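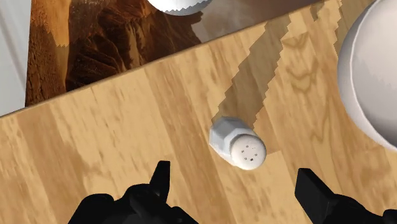
Salt shaker and the big white bowl.

8 May 2021

Well, Iveta got the job! She called before I'd even finished my coffee, and I had to sit down on the back steps to take it all in. Head coach of the women's volleyball team at Vallalley, after seven seasons as an assistant in Ikville, where the gym leaks every February and the bus is older than most of the players. She starts in five weeks and has to find an apartment, poor thing, and talk two setters out of transferring.
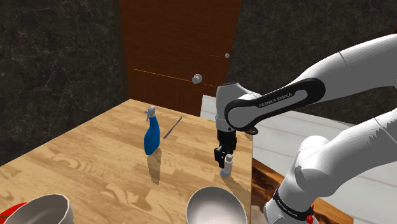 The blue spray bottle on the table.

Naima thinks she'll miss us, and I think so too — though the new gym seats 2000, and I can't picture her homesick in front of that crowd. I've promised to drive over for the first home match with Rosalinda, if her knee is up to the ride. Must call Emília tonight and tell her everything.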